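How to Request a Signed Photo From an Actor by Mail

By Kári Bjarnason
Updated 18 Oct 2025

Writing to an actor for an autograph still works, and it costs little more than paper and postage. I have sent 367 requests over the years, mostly to people from television, and nearly 54 came back in the first year alone. The replies slowed down after that as I started writing to bigger names. The method below is the one I use now.

You will need a letter, a photo, two large envelopes, two pieces of stiff cardboard and enough stamps for the trip out and the trip back. Set aside an evening for your first batch and do the addresses last, when everything else is packed.
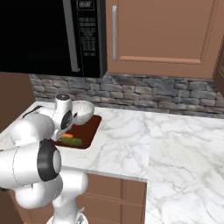
Step 1: Find a current address

Start with the actor's own website. If there is a fan mail address on it, use that and stop looking. If there isn't one, look for the agency that represents the actor and check the agency's contact page to see whether it accepts fan mail. Some say plainly that they don't.

Stage actors are the easiest. Write to them in care of the theater while the play is running, and put the name of the production on the envelope. Mail that arrives after closing night is often returned. A letter to a TV set should go to the production office, and only during filming. When Laxdal was shooting its second season I sent mine in June and had an answer in 21 days.

Never write to a home address, even if a list online claims to have one.

Step 2: Write the letter

Keep it to one page. Handwriting is good if people can read yours – otherwise type it and sign by hand.

Say who you are in a sentence. Name one role or one scene you liked and say what you liked about it. When I wrote to Kaj Kárason I mentioned a short part he had in a stage play called Clerora, and he wrote a line about it on the back of the photo. Then ask for the autograph, say thank you and close.

If you want it made out to you, print your first name in capitals. If you don't, leave this out and take what comes. Don't ask for a video, a phone call, a prop or a meeting in the same letter.

Step 3: Pack the photo

One photo is enough. I know collectors who send 5 at a time and a few who get them all back, but many offices will sign one and keep the rest, or return the lot unsigned. Choose a picture with a light area where a signature will show. Glossy prints smear more than matte ones.

Write your own address on the return envelope and stamp it in full. Fold it once and put it in the outer envelope with the letter, the photo and the cardboard. Write "Do not bend" on both envelopes. For an actor in another country, your stamps won't be valid for the return, so buy that country's postage online first.

Step 4: Keep a record

Note the name, the address used, the date sent and what was inside. A notebook is fine. I use a plain spreadsheet with a column for the date of reply. Wait six months before you write to the same person again.

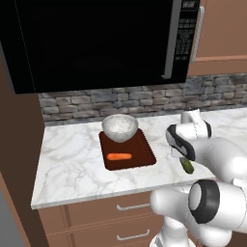
When a reply comes, open the envelope along the short side and let the photo lie flat for a day before you handle the signed area. Then put it in an acid-free sleeve. Frames are fine on an inside wall out of the sun. The kitchen is the wrong room, and the spot people tend to pick there, the bit of wall under a microwave mounted over the counter like the black one shown, gets steam from whatever is on the counter. A hallway or a bedroom is better. Keep the envelope too, with the postmark, in the same folder as your notes.

Step 5: Check what you received

Look at the signature under a bright lamp, tilted. Ink from a pen usually sits on the surface and catches the light. A printed signature has the same shine as the rest of the photo. Some offices send preprinted cards when the mail piles up, and the fan club for Wosden says so on its page. Mark these "preprint" in your record and don't sell or trade them as signed.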